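Ticket 1504 - Heating off overnight, Ellmont flat
Status: open
Product: Zarkano boiler control + Rurnon room stat

Thursday, 07:10
No heating again. Stat on the wall says 19 and calling for heat, boiler display blank apart from the green light. Hot water fine. Turned stat off and on, nothing.

07:40
Held reset on the control box for 30 seconds as per the booklet. Clicked, fired up, ran for a bit then went quiet. Fault code F4 this time. Booklet only goes up to F3??

Pressure normal. Radiators bled last week, all of them, so don't ask me to do that again pls. Batteries in the stat are new.
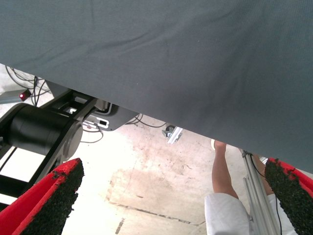
12:15
Rang support line, was told to re-pair the stat with the box. Did it twice. First go failed, second go it paired but the schedule got wiped, so had to put teh whole week back in by hand. Heating on at 12:50.

18:30
Off again. Same F4. Noticed it drops out when the Auer extractor fan in the kitchen is running, might be chance. Fan is on the same spur as the control box. Moved the stat nearer to the box, no differnce.

21:00
Fan left off all evening, heating has stayed on so far. Plug-in heater (2000 W) back in the cupboard for now.

Need from you:
- what F4 means
- whether the box should have its own spur
- can the schedule be saved before re-pairing

Will leave the fan off overnight and update in the morning.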